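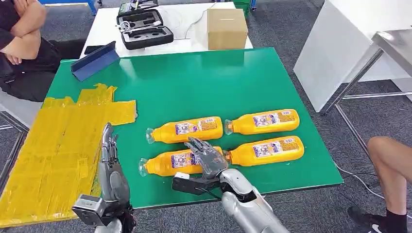 The Living Room Will Not Save Your Tour

April 21, 2026 | By Touran Zamani
6 min read

I have now been told by three separate people in the roots music business that the house concert is the future. It has been the future for as long as I've owned a guitar. A songwriter stands next to somebody's piano, the neighbors bring folding chairs and a dip, a jar goes around, and everyone goes home feeling they've done something good for American music. I've been to plenty of these evenings. I've liked most of them. I have also started asking what the performer drove home with, and I like the answers less.

The latest version of the pitch comes from Kolau, a booking service that matches touring acts with people who have a large room and a soft spot for acoustic music. You make a profile, the host makes a profile, and a calendar fills with dots. On the screen it looks like a tour. The sales page says artists can "skip the gatekeepers," and it says it several times.

I'd like to know who they think the gatekeepers are. If a service decides which acts show up first when a host searches, and takes a cut of the money on the way through, I'd say the gate is doing fine.

Last fall I rode along on a string of these dates with Stino, a duo who play old-time fiddle tunes and their own slow, sad songs about county roads. They were patient with me and let me see the numbers, on the condition that I didn't print all of them. The longest drive between two living rooms was 773 miles. The suggested donation at the far end was good by local standards, the house was lovely, and the host had made soup. They still would have been better off financially if they'd stayed put and taught fiddle lessons.

They know this. They went anyway, because the choice was that room or a blank space on the calendar, and a blank space scares a working musician more than a bad drive does. Any service that books musicians can count on that fear, and I wish more of them would admit it.
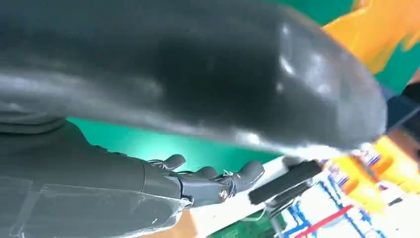

What the guarantee guarantees

Kolau's answer to the gas problem is a guarantee. A host pledges a minimum, usually $500, and if the jar comes up short the host covers the gap. I was ready to be impressed by this. Then I read the terms.

The guarantee is a pledge, and the service doesn't hold the money. If a host cancels, the act gets a credit toward its next fee. If the host simply doesn't make up the difference, there's a form to fill out. I asked how often the form leads to a payment and got a friendly paragraph about community.

Most hosts do pay. I want to be fair to them, since they're giving up an evening and a bathroom. But think about what the arrangement asks of the artist. You've eaten these people's food. You may be sleeping in their spare room. It's midnight, they've told you about their divorce, and now you're supposed to bring up the fact that the jar is short. Every player I spoke to had let it go at least once. One had let it go every time and didn't seem to think of it as money owed.

A club owner who shorts you is a crook, and you can tell other bands so. A nice couple who short you are a nice couple. The old system was rough, but it let you be angry.

There's also the matter of who gets these rooms in the first place. Hosts like quiet. They like one or two people, no drums, no cursing before dessert, and a story before each song. I can hear what this does to the music. Acts that used to have some bark in them come through town with the amp left at home and the stories getting longer. A blues singer I've followed for years did a set in a sunroom last winter, and by my watch she talked more than she sang. The crowd adored her. I kept waiting for her to lean into one and scare the dog.
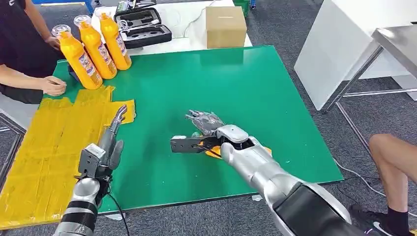 According to one fiddler who wrote to me after I first complained about all this in print, I'm comparing the living room with a club circuit that's gone. The bar that paid a fair door and kept a decent sound person is a brewery now, he said, and the brewery wants three hours of covers next to a bank of televisions. At least in a house, people listen. He'd take a small crowd that hears the second verse over a big one that talks through it, and he was tired of being told otherwise by somebody with a salary.

I've thought about that letter a good deal. I don't have a salary, but otherwise he has a point. The listening is real. I've heard a room full of strangers hold its breath for the end of a ballad, and you don't get that over a blender.

What I don't accept is that our choice has to be the blender or the sofa. The Quintana, down in Clatska, is a former feed store with 97 seats and a stage about as high as a curb. It sells tickets. It pays a written guarantee before the band plays, by check, and nobody has to be fed or adored to get it. The sound is plain and good. They book drums. When I was there the opener got paid too, which I mention only because I had to ask twice to be sure I'd heard it right.

It isn't a miracle. The roof leaks near the merch table, the winter calendar is thin, and the people who run it look as if they could use a month off. The last time I checked, tickets had gone up again and there was grumbling. But a ticket has a price printed on it. You know what the night costs, and so does the band, and they know it before they get in the van.

The Quintana doesn't have an app or an onboarding video. I doubt anyone will ever describe it on a panel as the future. I'm told Kolau is planning a festival for June, with sets in backyards and a $100 pass, and I asked how the pass money would be split among the acts. They said they were still working out the details. The passes were already on sale.

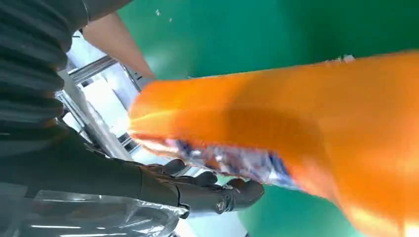 So should a touring act turn down house concerts? Take the ones that sit on the way to a date with a real contract, get the minimum in writing, and ask for it to be paid before you play.

Stino have started doing it that way. They lost a couple of hosts over the last part, people who felt it spoiled the mood. The rest sent the money without a fuss, and the duo have cut the long hauls from the spring run. They've also put a drummer on two of the club dates, against all advice. I caught one of them. The drummer was too loud and the slow songs were a mess, and I bought a record on the way out.

Last updated: same day, to correct the height of the Quintana's stage.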